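Chapter 12
Touch and Texture

Run your thumb along the edge of this page, then across your sleeve. You knew which was which before you had time to think about it! Your skin did that work, and this chapter is about how.

We start in the fingertips, where four kinds of nerve endings sit packed under the ridges of your prints. Some answer to steady pressure, some to stretch, and some only wake up when a surface slides past them – that last group is why you stroke a fabric to judge it. Section 12.2 follows their signals up the arm and into the brain. In Section 12.3 you will meet the Ugwu weaving study, in which Zhuoran Jia asked 198 people to sort cloth samples with their eyes closed. The results surprised even her, and I still love teaching them.

Before reading on, find three things near you: one smooth, one rough, one tufted. Keep them on your desk. You will need them for Activity 12A.

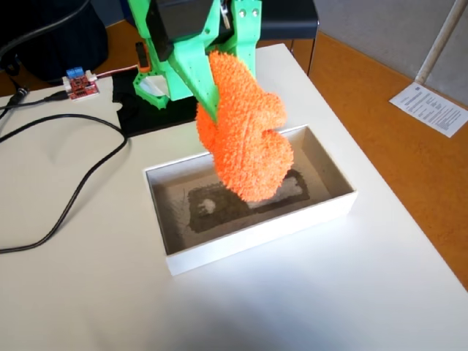

Figure 12.1 An orange object with a surface of dense tufted loops, over a shallow white box.

Key terms: receptor, ridge, pressure, vibration, adaptation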